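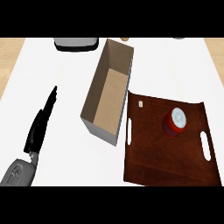
Fiorella Martinelli wrote to us last week to say that if the ranked ladder in Nirnivier didn't get sorted before the winter season, she was going back to playing against her brother on the sofa. Fair enough, Fiorella! I've had 531 messages along the same lines since the last patch, and I've read every one of them (some of them twice, with a biscuit).

So, Mon 3 December is the day. Update 3 for Nirnivier, our two-player arena fighter, goes live on PC and consoles in the morning and it's free for everyone who owns the game. I'm the lead designer here at Birkik and I've been itching to talk about it.

The big one is matchmaking. Until now the game looked at your wins and very little else, so a newcomer on a lucky streak could end up against somebody with a thousand matches behind them. The new system looks at your last 60 ranked matches and weighs who you played as well as how you did. Your old rank carries over, and so do your season rewards.

Then there's Messina, our new fighter! She's a harbour pilot with a very long boathook, slow on her feet but horrible to get close to, and I've lost to her almost every lunchtime since she went into testing. She comes with her own stage, the Breakwater, where the tide rises during the final round and shortens the floor on both sides. You can switch the tide off in ranked play if both players agree.

We've also gone through the bug list. Throws near the ropes no longer drop you through the floor, the training mode remembers your button layout, and Old Corvin's spinning kick has been toned down a bit. Sorry, Corvin players. I'm one of you.

Players who joined the Fondeck test servers get Messina's green coat as a thank you. There were 2,110 of you, and the coat will be in your locker when you next log in.

A second new fighter is planned for February. I'm not allowed to say who it is yet, though there's a poster in the Breakwater's background that you might want to look at.

Press copies and artwork are available from the Birkik press desk on request.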